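Fullumov Hand-Held Gripper Pair
Set-Up and Recording Guide
Section 6: Recording a two-handed cloth task

6.1 Before you start

This section covers recording demonstrations of bedding, towels and other soft items with two hand-held grippers. Complete Section 4 (Pairing) and Section 5 (Calibration) first. If either gripper has been dropped or had its pads changed after the last calibration, repeat Section 5 for both units.

You will need:
Two charged grippers, marked L and R on the handle base
The base station and its power supply
The item to be folded
A flat surface at least as large as the item when it is spread out
One memory card per gripper, with at least 18 GB free

Cloth tasks take longer to learn than rigid-object tasks. Plan on 200 accepted demonstrations for one item on one surface. The Clorkham sample set that ships with the software has 418, recorded on three surfaces, and can be used as a starting point if your item is of similar size.

6.2 Preparing the surface

1. Clear the surface of anything you do not want the robot to learn to work near. Small objects left in view in some demonstrations and missing from others are generally harmless. Objects that move during a demonstration are not.

2. Smooth the sheet or cover. Light wrinkles are fine.

3. Set the room lights and leave them alone until the session is over. Your hands and the grippers will throw shadows on the cloth. This is expected, and the robot arms will throw shadows of their own.

4. Lay the item down in a starting position. Change this position a little for each demonstration: turn it, shift it, or leave one corner bunched up.

Note: A patterned sheet gives the tracking software more to hold on to than a plain one. If you must use a plain white sheet and the status light on either gripper blinks amber, place two of the supplied tracking cards on the wall side of the surface.

6.3 Holding the grippers

Hold each gripper by the handle with the trigger under your index finger. Keep your wrists loose. New operators tend to hold the grippers too upright, so that the fingertips meet the cloth straight on and push it away. Tilt the gripper until one fingertip can slide under the fabric.

CAUTION: Keep your free fingers behind the guard ring. The finger linkages close with enough force to pinch skin.

CAUTION: Do not squeeze the trigger past the second stop when gripping quilted or filled items. The pads can pull stitching loose.

6.4 Recording a demonstration

1. Hold both grippers open over the surface and press the record button on the left unit. Both units beep once.

2. Wait for the second beep before moving. Movement before the second beep is not saved.

3. Bring one gripper to the item and close it on an edge or a fold. This is the holding hand.

4. Bring the other gripper in and take hold at a second point. On thick items, grip a fold of fabric. A single layer slips out of the pads.

5. Lift only as high as needed to clear the surface, then move both hands together at an even pace.

6. Lay the fabric down before opening the grippers. Open the holding hand last.

7. If a corner puffs up or a layer rolls back, correct it and keep recording. Corrections are useful to the training software and should make up part of the set. Do not stage them.

8. Return both grippers to the open position over the surface and press the record button again. Both units beep twice.

A single fold should take no longer than 14 seconds. If yours run over, break the task into two and record each one under its own task name.

Both grippers at work on a padded quilt:

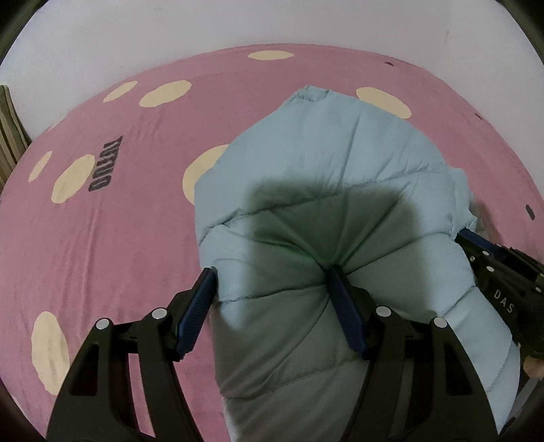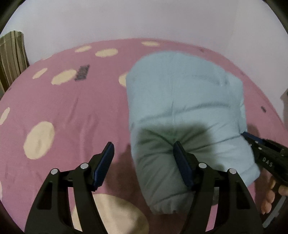 6.5 Checking and labeling

Dock both grippers in the base station and wait for the transfer to finish. Open the session in Jotmont and play back the first three demonstrations in full. Look for the following:

Tracking dropouts, shown as red gaps on the timeline. Delete any demonstration with a gap during a grip.
Left and right out of step. If one gripper closes noticeably before its sound on the audio track, run Sync Repair from the Tools menu.
Fingers leaving the view. The tips should be visible from start to finish.

Enter the task name, the item and the operator's initials. Use the same spelling every time. "Fold quilt" and "Quilt fold" are stored as two separate tasks and cannot be merged after training has started.

6.6 Problems

Cloth slips out of the pads: Wipe the pads with a dry, lint-free cloth. Replace them if the ribs are worn flat.

Status light stays amber: Go back to 5.3.

Second beep does not sound: The grippers are not paired, or one memory card is full.

For Tennant mounts, see Appendix C before loading a trained task onto the arms. The finger spacing differs and an offset must be entered by hand.

Section text: Rory Matheson. Procedures checked by Dario Monti. Revised August 5, 2021.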